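Trading from the spare room: a report on the Wukis pilot
Module 6, Small Business Start-Up, Zomgate College

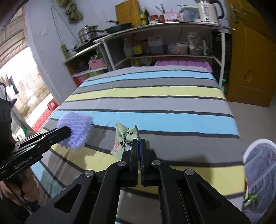 Fig. 1. Striped cloth, with kitchen shelving at the far end.

1. Background
Wukis is a hire service for market stall kit, run by our group for one term. The idea came from Harries, the indoor market in Zomgate, where a new trader can rent a pitch by the day but has to buy a till, a card reader and signage before selling a single bun. We proposed to lend the lot in one box. Our tutor called this "a library with invoices", and we put that on the first leaflet.

2. Funding
We applied to the Clirnia starter fund, which offers small loans to firms that have not yet made any money. On that point we were very strong candidates. The form asked for a five-year forecast. Ours showed a turnover of £3,919 in year one and rose after that in a straight line, mainly so that it would fit on the page. The panel asked what the line was based on. We have since learned to have an answer ready.
The fund lent us £100 and asked for it back by April.

3. Market research
We left a questionnaire at the market office and stood beside it on a Friday, which improved the response rate. Most traders liked the idea. Fewer liked it at the price we named, and one offered to rent us his own box for less. Our survey asked "Would you use this service?" when it should have asked "When did you last pay for something like it?" This is the main weakness of the study.

4. Results
The pilot had 2 paying customers. Both returned the kit complete, apart from the till roll, for which our terms made no provision. Income covered the loan but not the bus fares. Insurance was quoted late and came to more than the kit was worth, so we stopped taking bookings until the college agreed to cover it.

5. What we would change
Get the insurance quote first. Charge a deposit. Speak to traders on a quiet morning, when they have time to say no properly. The revised price list is in Appendix B, and the old one has been left in Appendix A for comparison.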